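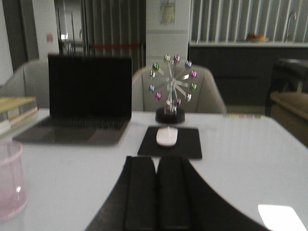 I think wide fingers are underrated, and I've been annoying people with that opinion since July, so I might as well write it down and be done with it.

Every gripper comparison I read goes the same way. Somebody lines up two or three hands, posts the force and the stroke, and then picks up a strawberry. Great! I love a strawberry. But I've spent most of my working life around desks, and what I want an arm to do is tidy one. Put the pens back. Slide the mouse over to where a person would reach for it. Shut the laptop without leaning on the screen. It's boring stuff, and for boring stuff the strawberry tells me close to nothing.

We had two sets of fingers to choose between. One was the Usuga set, narrow and pointy, and they look fantastic on a spec sheet (they look fantastic in person too, like something a dentist would be proud of). The other was the Clulley pads, which are plain flat things with rounded ends. I wanted the Usugas. I argued for them in writing. Percy Condori, who had to mount whatever we bought, wanted the pads, and he kept telling me to go look at a mouse.

So I looked at a mouse. It's a horrible object if you're a gripper. The shell is smooth and curved, the sides slope, and on half of them the widest part is so low that a fingertip landing a hair too high just squeezes it down and out, like a wet bar of soap. We did 343 grasps over a couple of weeks, split between the two sets, with a mouse, a stapler, a glasses case and a roll of tape. The pointy fingers were lovely on the tape. On the mouse they dropped it 22 times, and most of those were the same failure: two small contact spots, a little twist, gone. The pads dropped it 2 times. I'm not going to pretend that's science, and I'd be grumpy if somebody quoted it at me as if it were.

Now, the case against pads is real, and I don't want to skip it. They're fat. If you've got a pen lying against a keyboard, a wide pad can't get in beside it without shoving the keyboard, and then you've made a mess while cleaning one up. They also block the view from the wrist. With the camera down there behind the hand, the pads take up the middle of the picture, right where you'd love to see what you're about to grab. Percy says you get used to aiming through the gap. I say you get used to plenty of things you shouldn't have to.

And that's my other complaint, the bigger one, really. People shop for the camera and the fingers as if they were separate purchases. We did it too! We picked the fingers, then Percy moved the camera bracket back by 25 millimeters to see around them, and everything we'd learned with the old view was off. The controller (we run Undelix, and I like it fine) didn't care, but the model sure did. Next time I'd want one person choosing both on the same afternoon, with the actual clutter sitting in front of them.

I do mean the actual clutter. Sastora sells a very nice box of standard test objects, and we own one, and I'm glad it exists so that labs can compare notes. But a block on a bare bench doesn't have a breakable knickknack standing right behind it. A desk does. Half the skill in picking up a mouse is stopping before you've plowed into whatever its owner keeps near it, and I haven't seen a gripper datasheet with a line for that. I'd pay extra for one.

If you're buying for a warehouse, ignore me, you have different problems and probably suction cups. If you're buying for offices or homes, borrow both kinds of fingers before you spend anything. Put a mouse on a mouse pad. Try it from straight above, then from the side at a bad angle, then with the lights low, and write down the drops as they happen, because I can tell you my memory was very kind to the fingers I'd already decided I liked.

The Usugas are in a drawer now. I still take them out for tape.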